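The bus to Urmont only runs twice a day in the off season, so when Haf Foulkes missed the first one she had hours to kill and a whole bag of cheese sandwiches, and she could not have been happier!

She was going to hear the bell. Her grandmother had talked about it all through Haf's childhood, the bell that hung in the old Hughes mill and had been cast so badly that it rang two notes at once. People used to set their clocks by it and complain about it in the same breath. Then the mill shut, and for 16 years the thing hung there with a rope so rotten you could pull it apart with your fingers.

Cledwyn Lloyd met her at the stop. He was tall and damp and talking before she had both feet on the ground.

"You're the one who wrote! With the drawings! Come on, come on, it's 232 steps and my knees only do them once a day."

They climbed. The stairs smelled of flour, even now, and pigeons shuffled about behind the boards. Cledwyn told her about the new rope, and the ringers who had come over from Bruminix to show him how to splice it, and the terrible soup he had fed them. Haf laughed so hard she had to stop on a landing and hold the rail.
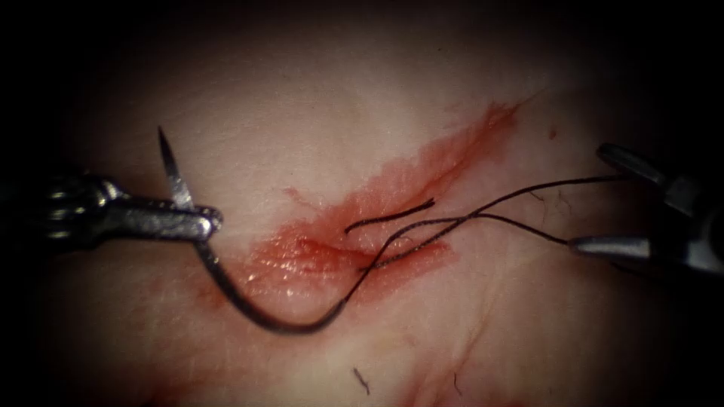

"Does it still ring two notes?" she asked.

"It rings both, and the low one comes in a shade late."

She loved that. She said it over to herself all the way up the last flight, a shade late, a shade late, and then the stairs ended and there it was, green and enormous and uglier than any drawing she had ever made of it. There was a dent in the lip the size of a dinner plate. Somebody had scratched initials inside a heart, and she looked for her grandmother's and didn't find them, and didn't mind a bit.

"Go on, then," said Cledwyn, and he put the rope in her hands.

It was heavier than she expected. She pulled and got nothing. She pulled again, with her knees bent and her whole back in it, and up above her the bell leaned over, thought about it, and came down.

Oh, the noise! It went through the floor and up her shins. The first note was bright, like a spoon on a glass, and then the other one rolled in underneath, wide and brown and slightly sour. Every pigeon in the mill left at once. Down in the street a man stepped out of the bakery with his apron on and waved both arms.

"Is he angry?" Haf shouted.

"That's my brother," Cledwyn shouted back. "He wants you to do it again!"

So she did.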